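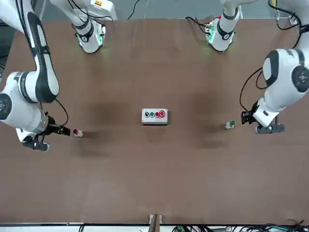 Our bus left Draslow a little before seven, with 21 of us on board and far too many bags of snacks, and by the time the sun was properly up we were already rattling along the gravel road toward the Piseck salt flats. I had wanted to see this place for years (my aunt kept a postcard of it on her refrigerator), so please forgive me if I go on a bit!

The visit was part of the open day the reserve holds every August, when the rangers unlock the gate to the southern shore and let people walk out farther than usual. Our guide was Rocío Yupanqui, who grew up on the far side of the lake and walks so fast that I spent most of the morning looking at the back of her hat. She told us that the flats lie at 3000 meters, and I believed her as soon as I tried to climb the first little rise with a camera and two water bottles.

What you notice first is the ground. The salt dries into plates with raised rims, and they crunch underfoot like old snow. Closer to the springs the crust turns pink and then a rusty orange, and there the path is marked with stones, and you really must stay on it. Simão Marinho stepped off for a photograph and went in up to his shin. He was a good sport about it and wore one sandal for the rest of the day.

The springs themselves are smaller than I expected, the biggest maybe as wide as our bus is long, but such a color! Rocío had a thermometer on a string and let Natália Calado lower it into the shallow one by the footbridge. It came up showing 36 degrees, just about right for a bath, though bathing isn't allowed and there's a sign to say so in four languages.

We ate lunch at the Haddad hut, where there is shade, a tap, and a very good lentil soup. Duygu Çetinkaya had two bowls and got the cook to write down the recipe. Afterward a few of us walked to the Clavance lookout, around 60 minutes each way if you stop as often as I do, and from the top you can see the old salt road running dead straight to the hills.

If you go, bring a hat, sunglasses and a second pair of socks. The wind gets up after three o'clock and the dust goes everywhere. I'm still finding salt in my camera bag.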